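Okay, long thread for my fellow BIM people, because I spent most of Friday on worksets in the Pamstead clinic model and I need to tell somebody (bring coffee, this one wanders a bit).

We inherited the file from Becerra with 51 worksets in it. Fifty-one! One for every room type, practically, plus one called "misc new" that held 900 elements. I was scared to open anything.

My rule these days is to split by what you'd want to switch off or leave unloaded — shell, core, interiors, furniture, each linked file on its own — and then stop. Pamstead is down to 14 and it already feels lighter.

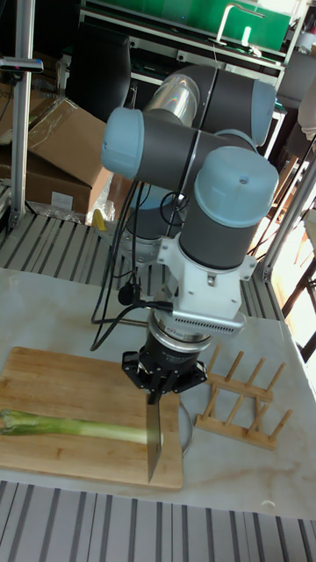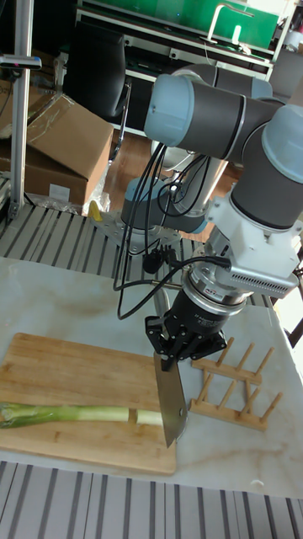

Links are where I'd start if you're cleaning up a model like this one. Give each link its own workset, and check both the instance and the type, which can sit on different worksets without you ever noticing. Then go after the fussy families. Big multi-part equipment families are just the kind of thing I'd put on their own workset, so the folks laying out walls can leave it closed and get on with their day.

Levels and grids get their own too, please. On the Lonusbridge job somebody nudged a grid while chasing a door tag, and oh my, the phone calls.

Still to do: 2,567 elements sitting on Workset1. I'm filtering by category in a schedule and moving them in batches, syncing between each one. Wish me luck, and tell me how you name yours!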